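Hanging cups on a mug tree

Set the tree on a flat mat with its base clear of other dishes. The widest part is the top, where the arms spread, so leave space on every side before loading it.

Hang the first piece low on one arm, rim down, then place the next on the opposite side. Glass goes on before ceramic – it is lighter and chips more easily. Bowls stay off the tree.

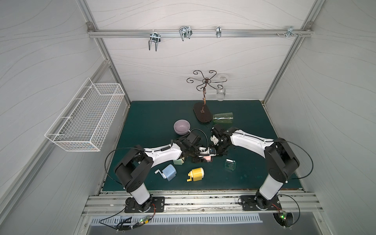
How much weight can a wire tree hold?
Check the maker's label; the Kiner stand used at Gorbridge is marked 465 g per arm.

Lift pieces off in reverse order, one side at a time. Hold the stem with the free hand. Wipe the base before putting the tree back on the shelf.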